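**Lelbridge library asks readers to leave shoes at the door**

Lelbridge library will reopen its upstairs reading room on Wednesday with a new carpet, new lamps and a rule that has already produced 374 letters: no outdoor shoes.

The old carpet lasted 80 years, the last 20 of them as a sort of rumour. Its replacement is pale cream, a colour chosen by people who have presumably met the public.

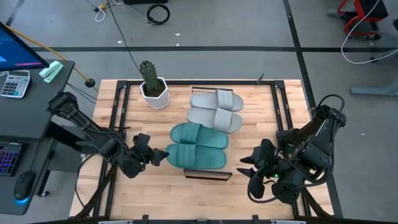
Readers may bring slippers or sliders from home, or borrow a pair at the desk. The library has bought 185 pairs, nearly all of them in sizes that fit either children or goalkeepers.

"It's a carpet, I'm not asking anyone to join a monastery," said head librarian Nadiia Pylypenko, who has answered most of the letters herself - some of them twice.

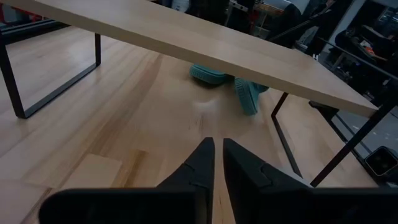
Opponents are led by Neusa Leite, who has read the paper upstairs in her walking boots since she retired and sees no reason to stop. Her petition, left on the counter of the Sun café, has 2,000 signatures. The town's adult population is a little under that.

Ms Leite said her socks were a private matter. 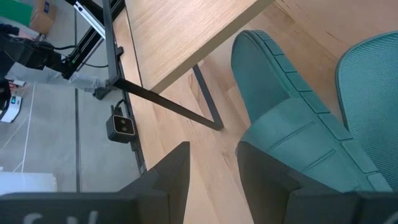
The council has offered a compromise in the form of a strip of lino by the window, where boots will be allowed on weekday mornings. Both sides have called this ridiculous, the first thing they have agreed on since the parking charges.

Doors open at 10am. The ground floor, including large print and the photocopier, stays shod. 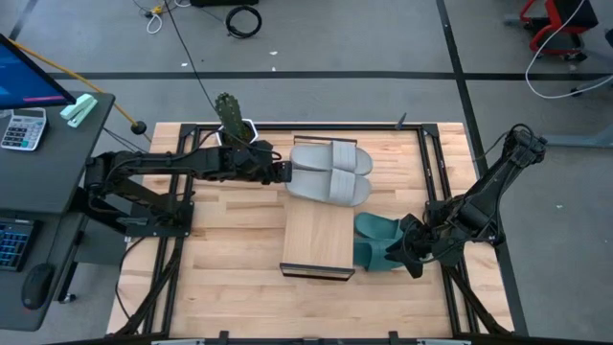

*Grey slides and green slides with a small wooden shoe stand.*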